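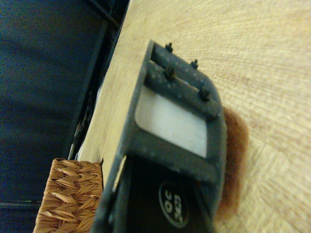
One of the fingers from the Hostis toy cell, up close over the table.

I finally made it to the Hostis open day in August, after missing it the last two years (both times my own fault). They have the ground floor of the old Brarkar building, and I got there early, grabbed a coffee and signed up for the manipulation room tour. We were told groups of up to 28, so picture a lot of people on tiptoe!

Our guide was Femke Dijkstra, who runs the cell. The job sounds so simple: the arm reaches into a woven basket, picks out stuffed toys one at a time and sets them down. They're after 200 clean runs in a row before they change anything else. When we walked in they were well short of that, and I'm glad, because what followed was the best part of my day.

It got through two picks just fine. On the third the fingers closed on a toy and the rim of the basket together, and then the arm started to lift. The whole basket came up with it and slid a good way toward us before Femke hit the stop. The arm froze right away, which got a small round of applause. But the gripper stayed clamped shut. The stop on this setup holds the fingers where they are, so whatever's in the air doesn't drop, and that's great for a parcel and not so great if it's your thumb in there.

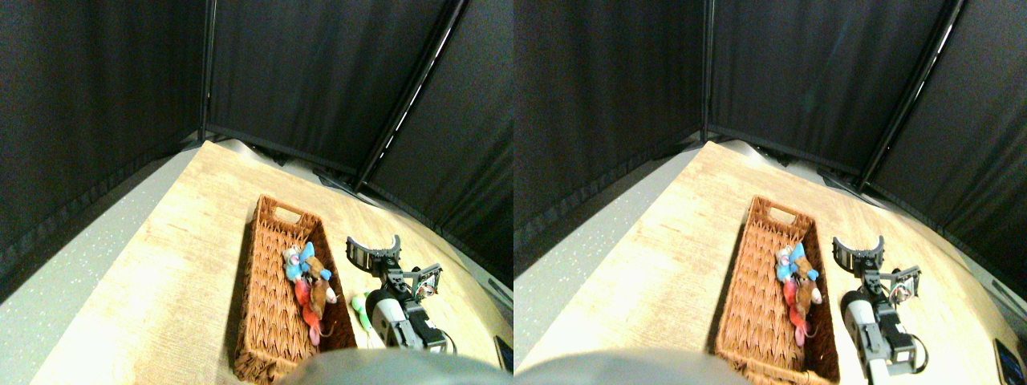

So I asked the thumb question out loud. Femke took it well. There's a manual release on the gripper, she said, but you have to reach past the arm to get to it, and she'd already written that up as a problem. Eckhard Ackermann, the safety guy, came over from the next room and they went through it in front of us – who presses what, who stays back, when the power goes off. He wanted a second release on the outside of the curtains. She wanted the fingers to open slowly when someone holds a button down. I'm with her on that one, but I can see his point.

Getting everything free took 7 minutes, and then came the log. The software had marked the pick as a success! It checks that the fingers have closed on something and doesn't much care what. A basket rim counts just as well as a toy. They had a weight limit in there too, only it was set for a different gripper and had never been changed over.

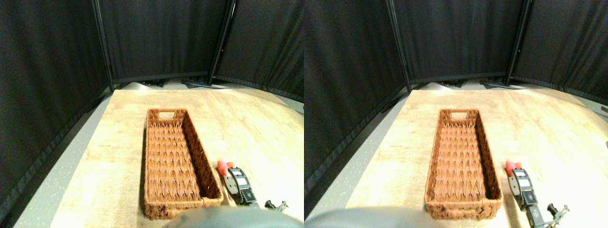 The basket and table inside the black curtains.

I stopped at the Jetine stand on the way out and priced a small hobby gripper at 1,699, which is more than I paid for my last car, so no. The Alemneh talk upstairs was full by then and I listened to the second half from the hallway. Parking is around the back, past the loading dock, and the sign for it is tiny. Femke said they'd post the new release procedure on the open day page once Eckhard has signed it, and I'll add a note here when it's up.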